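About us

Hi, I'm Hortensia! I started Skaltberg with Ryota Kaneko in a former bike shop in Karnstead, and we still have the awful doorbell. We collect examples for people who are training robots to use their arms well – picking, placing, fitting, stacking, all that small fiddly stuff.

A person steers the arm through a job, we record the whole run, and then somebody (usually me, with coffee) watches it back and labels it. Our biggest set so far is 2405 runs, and yes, I can still see it when I close my eyes.

Ryota builds the tables and keeps the tags readable. I look after the operators and the schedule, and I'm the one who answers your emails. 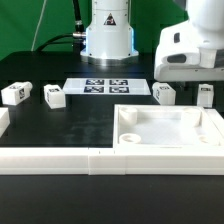

Do you keep the runs that go wrong?
We keep them and label them as misses, because a learning system can use those too. You can ask for a set without them.

We're up to 53 different tasks now, and we love a weird one, so write and tell us what yours is!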